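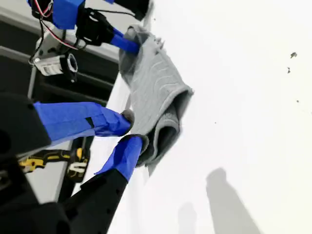 What happens to laundry staff when the folding is automated?
Mostly they move to sorting, checking and fixing whatever the machine gets wrong.

Towel folding (automated)

Towel folding by robot is a job in commercial laundries where grippers pinch the cloth at separate points and work it into a fold. I've spent five years at the Cidley laundry, so I'm a bit biased! Terry cloth is the tricky one, as it bunches and sags any which way.

Effects on staff

We put 2,000 towels through on a big day, and my wrists used to know it. Two of us now mind the Isteo line, and Dario Pellegrini (our trainer, ex-Pudby) taught us to clear a jam and restart it. Sore shoulders are down, but there's more standing and watching, and I do miss the chatter around the old folding table. Pay grades were redone in May and the labour agreement still calls us folders.

See also: Linen sorting; Ironer feeding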